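How to Find Out if a Small Robot Arm Can Tidy Up for You

My sister keeps asking me when a robot is going to pick the toys up off her floor. I got tired of shrugging, so I set up a little test on the kitchen table, and you can copy it in an afternoon if you already have a hobby arm that moves when you tell it to. Mine is 3D-printed and runs on small servos, and I drive it with a free program called Fandau (any control software that lets you record and replay moves will do).

Step 1: Pick one boring chore

Don't start with "clean the room." Start with "move one brick from here to there." I wanted to do socks first, and my friend Kanchan talked me out of it, thank goodness! Cloth changes shape every time you touch it. A brick stays a brick.

Step 2: Tape everything down

You need a pick-up area and a place for things to go. I use a big green LEGO baseplate for the first and a shallow cardboard box for the second, set on the table just to the right of the plate. Run masking tape along the plate's edges so it can't creep when the gripper bumps it. Put a few patches on the corners of the box too, and lay some white paper in the bottom so dropped bricks show up nicely. Park the arm over the plate with the gripper pointing down and keep the wires clear of the joints.

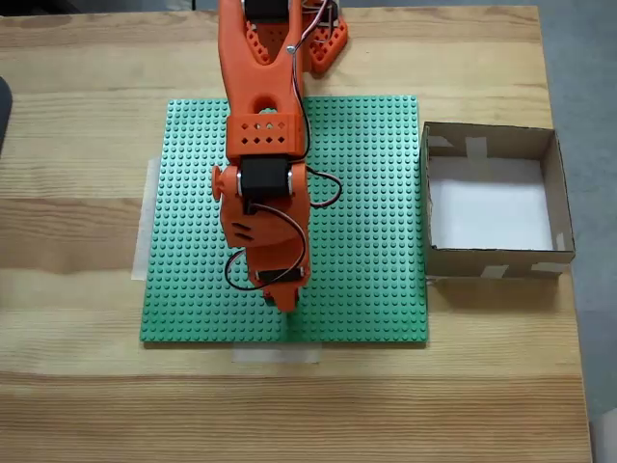 Step 3: Teach it the move

Set one brick near the middle of the plate, lying loose on top of the studs. Pressing it on is a whole different job, and a light arm will probably just drag at it. Record yourself guiding the gripper down, closing it, lifting, swinging over the box and letting go. Go slower than feels natural. I recorded six good runs and threw out two where I'd wobbled.

Step 4: Now be mean to it

Play the move back. Then turn the brick a quarter turn and play it again. Then slide it over by five studs. A straight replay has no idea you moved anything, so it'll happily grab air, and you'll want a camera and a trained model if you're hoping for better.

So, can it do chores yet? One brick in one spot, sure, mine is pretty dependable. My sister's floor, no way. I told her to check back in January.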